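Should I paint over new plaster this winter or wait it out?

January 25, 2021 - posted by Ettore Pace
4 min read

We had the back bedroom replastered in December and I've been itching to get some color on it ever since. The walls are pale now and look fine to me, but my wife thinks we should leave them until spring. Has anyone painted a new skim coat in the cold months?
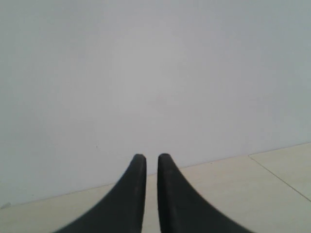 Marguerite wrote back that six weeks is usually plenty for a skim coat, so long as the heat has been on and you've cracked a window now and then. What you're looking for, she said, is one even color all the way into the corners and down behind the radiator, with no darker patches hanging on. She did her own hallway in Bollness at four weeks and it has held up beautifully, though she admits that's a dry old house with drafts you could fly a kite in.

She also says please, please don't skip the mist coat! Thin some plain flat latex with water (check the can, they all differ, but she goes for one part water to three of paint), stir it longer than you think you need to, and put it on with a roller you don't mind ruining. It'll run down your arm and look terrible and you'll wonder what you've done - leave it overnight and go back with your real color the next day. Keep the vinyl and washable paints for later on, as they seal the surface and can peel off in sheets if there's any damp left underneath.

Second answer, from dunmore_dave:

wait till spring. my brother painted his too early and it bubbled

Third answer, from Lorna T.:

I'm somewhere between the two, if that helps at all. It depends on what's behind the plaster. A thin skim over drywall dries fast, but if they took it back to brick and put on a full thickness, you could be waiting a good while yet, and an outside wall on the north side is slower again. We had that in our dining room in Tokbridge and I ended up borrowing a moisture meter from my neighbor, which settled a long argument in our house too. Don't be tempted to put a big heater in there and blast it, by the way. Ours got hairline cracks over the door from exactly that, and I spent a whole weekend with filler and a sanding block. Gentle heat, door open, and have your wife pick the color while you wait.

Contact us | Copyright 2021 | Back to top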